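On the second day we visited Thakur's test rooms in Prarnbridge. Yogesh Pathak told us about a stop in February: a finger guard came loose after 1,903 folds, and the arm kept closing. The emergency button worked, but late – two seconds.

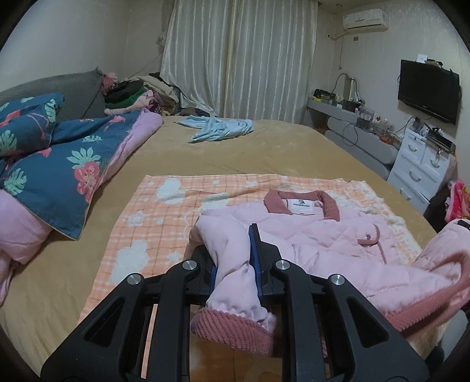 Gripper on the sleeve of a quilted jacket.

Now they check the guard every 300 folds. I asked to see the log, and he showed it.

Comments

Octavio Medina: Was the guard glued or screwed?

Sedia: We had the same at Proltgate.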